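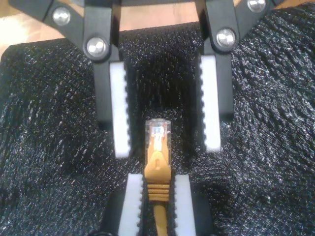 Cable Cell Questions and Answers

Print this page | E-mail this page

The questions on this page came from people on both shifts at the Sirmont plant after the first robot cell started work in the patch cord area. Answers will be updated as things change.

What does the cell do?

It handles finished Ethernet cords between the crimp bench and the tester. One gripper holds the cord just under the plug and a second one takes it by the plug end and carries it to the test port. Cords that pass go in the bin. Cords that fail go to the rework tray, and a person looks at every one of them.

Why start with this job?

It was the job people asked to rotate out of most often. Plugging and unplugging small connectors for a full shift is hard on the thumb and wrist. The work is also steady, and the Dosent line runs the same cord for weeks at a time.

Is anyone losing their job?

No positions were cut for this cell. The 3 people who worked the test bench each shift were offered rework, cell operator or final pack. Pay grade stays the same or goes up. We can't promise what the plant will look like five years out, and we won't pretend to. Any plan that removes a position has to be posted 60 days ahead.

How fast is it compared to a person?

Slower, for now. In the trial the cell finished 481 cords in a shift. An experienced tester does 688. The cell keeps running through breaks and lunch, and that is already included in its number. Cordeiro, the company that installed it, expects the rate to come up once the regrip step is tuned.

What does it get wrong?

Mostly latch tabs. If a cord comes in rotated, the fingers can close on the tab and bend it. Very short cords are also a problem and are still tested by hand. If you see bent tabs in the pass bin, pull the bin and tell the cell operator. You will not be written up for stopping it.

Do the grippers damage the cable?

The finger pads have teeth, so this was a fair question. We cut open a sample of cords after the trial and found pad marks on the outer boot but no damage to the pairs inside. The closing force is set low and is locked. Please do not ask maintenance to raise it to fix a slip – report the slip.

Can I reach in to clear a jam?

Only after you press the hold button and the light turns solid amber. Fingers that are standing open can still close. Operators who have finished the training may clear jams. Everyone else should call one.

Is the cell recording me?

The cell camera points at the work surface and saves pictures of failed cords. It is not used for attendance or for individual rates. The count on the screen is for the cell and is not tied to the name of the operator.

How do I sign up for operator training?

Put your name on the sheet outside Room 359. The course is two half shifts, paid, and there is no test on programming. Seniority decides the order if there are more names than seats.

Will there be more cells?

One more is planned for November on the Flarero line, doing the same work on longer cords. Crimping is not being looked at. The wires have to be sorted by hand first, and we have not seen a machine do that well enough for our volumes.

Where do I send a question that isn't here?

Use the box by the time clock or ask your shift lead. Unsigned questions are fine.

Print this page | E-mail this page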